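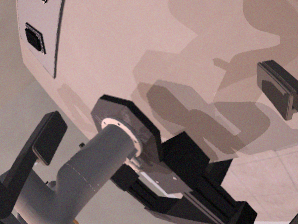

Wilville water samples to be tested in Flavley

News > Local > Health

Nov 7, 2020

Wilville will send its well water samples to the county lab in Flavley starting next month, ending a contract with Hostov that has been in place since May.

The town tests 67 private wells twice a year for bacteria and nitrates. Homeowners outside the program can have a well tested for $10, down from $25. Bottles can be picked up at the town office on Dolan Road and must be returned the same day they are filled.

The Flavley lab handles 300 samples a week and expects to reach 1,000 once two more towns join. 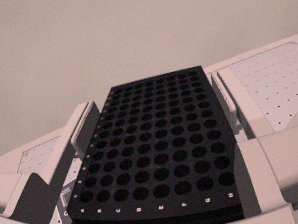 A black 96-well plate.

Results will be mailed within two weeks. Owners of wells that fail will get a second test at no charge.

News | Weather | Schools | Notices

Contact us | Copyright 2020 | Back to top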